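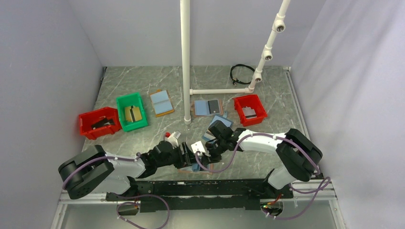 第3章 安装与首次使用

本章适用于Clemier落地式除湿机的标准版和带水泵版。两个版本的外壳和控制面板相同,区别在于机身背面:带水泵版多一个细管接口,接口上方贴有“PUMP”标签。只适用于其中一个版本的步骤,会在步骤开头注明。

开箱与检查

1. 将纸箱直立放置,剪断打包带,从上方打开。请勿将纸箱倒扣取机。
2. 取出顶部泡沫,两人分别握住机身两侧的凹槽,把机器垂直提出。
3. 撕去水箱、出风口导板和控制面板上的固定胶带。水箱内的浮子也有一小段胶带,需将水箱拉出后才能看到。
4. 核对附件:排水软管、管卡、备用滤网、脚轮、电源线收纳钩、保修卡。带水泵版另有一根透明细管和一个快插接头。
5. 检查外壳有无裂纹、电源线有无破损。如有损坏,不要通电,保留全部包装并联系购买处。

注意:运输中如果机器曾经平放或倒置,请直立静置一整夜再通电。无法确定运输情况时,同样静置一夜。

选择摆放位置

机器应放在平整、坚实的地面上。厚地毯会使脚轮下陷,机身倾斜后浮子可能提前动作,表现为水箱未满而指示灯亮起。如果只能放在地毯上,可在下面垫一块硬板。

机身背面是进风口,与墙面之间留出一掌以上的空隙。出风口在顶部,上方不要有搁板、窗帘或晾挂的衣物。用于烘干衣物时,将衣架放在机器侧前方,滴水的衣物不要挂在机器正上方。

以下位置不适合使用本机:
浴缸、淋浴间或水池旁边
阳光直射处,或紧靠暖气片、炉具的位置
存放汽油、溶剂、油漆的房间
海拔超过2,000米的地区
没有遮盖的阳台和室外

地下室和储藏间可以使用,但室温过低时机器会频繁进入除霜。除霜期间风机继续运转,压缩机停止,面板显示“dF”,不需要任何操作。

安装脚轮

1. 确认水箱为空,电源插头已拔下。
2. 在地面铺一块软布,将机身缓慢向正面倾斜,由另一人扶住。不要完全放倒。
3. 将脚轮插杆对准底部孔位,用力推到底,听到“咔”的一声为止。带锁脚轮装在正面一侧。
4. 扶正机身,轻推检查四角是否着地,然后踩下锁片。

不装脚轮也可以使用,底部的橡胶脚垫请保留。

水箱排水

出厂时机器设定为水箱排水,不接软管即可使用。水箱装满后机器自动停机,水满指示灯闪烁,并发出提示音。

1. 握住水箱把手,平直向外拉出。动作过快会溅水。
2. 打开箱盖一角,将水倒净。
3. 检查浮子能否自由上下活动。
4. 盖好箱盖,将水箱推回原位,直到与机身平齐。

水箱未推到位时,水满指示灯也会亮。遇到这种情况先重新推一次水箱,再考虑其他原因。

注意:冷凝水不可饮用,也不可用于加湿器。浇灌食用植物同样不建议。

软管连续排水

附近有地漏,且地漏低于机身排水口时,可以采用这种方式。

1. 拔下电源插头,取出水箱并倒空。
2. 旋下机身背面的排水口盖,取出里面的橡胶塞。两件都请收好,恢复水箱排水时要装回去。
3. 将管卡套在软管上,再把软管推入排水口,直到根部。
4. 拧紧管卡,以手拉不动为准。
5. 将软管另一端引到地漏,全程向下倾斜,中间不得拱起、打折或被家具压住。
6. 将水箱推回原位。即使采用软管排水,水箱也必须在位,否则机器不启动。

软管末端不要浸在积水里。冬季如果管路经过不供暖的区域,请定期查看有无结冰。每年二月前后气温最低,建议在这一时期改回水箱排水。

仅带水泵版:需要向高处排水时,将透明细管插入快插接头,另一端固定在水池或窗外排水管上,然后按住面板上的“水泵”键,直到水泵图标点亮。首次使用时水泵要等内部积水达到一定高度才会工作,期间可能听到短促的嗡嗡声。拔出细管前,先按住接头上的圆环,同时准备一块抹布接住余水。

通电与设定

1. 将插头直接插入带接地的墙壁插座。不要使用拖线板,也不要与大功率电器共用一个插座。
2. 按“电源”键。出风口导板打开,屏幕显示当前室内相对湿度。
3. 按“+”或“-”键选择目标湿度。一般居室可先保持出厂值,使用几天后再按感受调整。
4. 按“风速”键选择高速或低速。夜间可选低速。
5. 如需定时关机,按“定时”键选择时长,等待数字停止闪烁即设定完成。

首次使用时关闭门窗,以高速连续运行。潮湿房间的家具和墙体会持续放出水汽,最初几天屏幕上的湿度下降较慢,属于正常现象。屏幕读数与另购的湿度计略有差别也属正常,两者的摆放高度和通风条件不同。

断电后重新来电,机器会恢复断电前的设定,压缩机则延迟3分钟启动。手动关机后立即再开,也有同样的延迟。

滤网提示

面板按风机运转时间累计,接近2,000小时时滤网图标开始闪烁。灰尘较多的房间应提前清洗,不必等待提示。

1. 关机并拔下插头。
2. 捏住背面格栅上方的卡扣,取下格栅,抽出滤网。
3. 先用吸尘器吸去浮灰,再用温水冲洗。不要使用刷子或热水。
4. 在阴凉处晾至全干后装回。
5. 通电后长按“风速”键,直到图标熄灭。

备用滤网可在清洗的滤网晾干期间替换使用。需要另购时,请向Rarnard服务点报零件号142,两个版本通用。

移动与搬运

移动前关机、拔下插头并倒空水箱,已接软管的先拆下软管。过门槛时抬起机身,不要拖行。用车辆运输时机身保持直立,到达后按本章开头的注意事项静置。

指示灯与提示

水满灯常亮:水箱未到位,或浮子被卡住。
水满灯闪烁:水箱已满,请倒水。
E1:湿度传感器异常。拔下插头,稍后重新通电;若仍显示,请联系服务点。
E4(仅带水泵版):细管堵塞或弯折。关机后理顺管路,再按一次“水泵”键。
dF:正在除霜,完成后自动恢复。

其他代码见第6章。报修时请准备好机身背面铭牌上的序列号和购买凭证。

本章修订:2022-06-19
技术校对:Hubert Urbańczyk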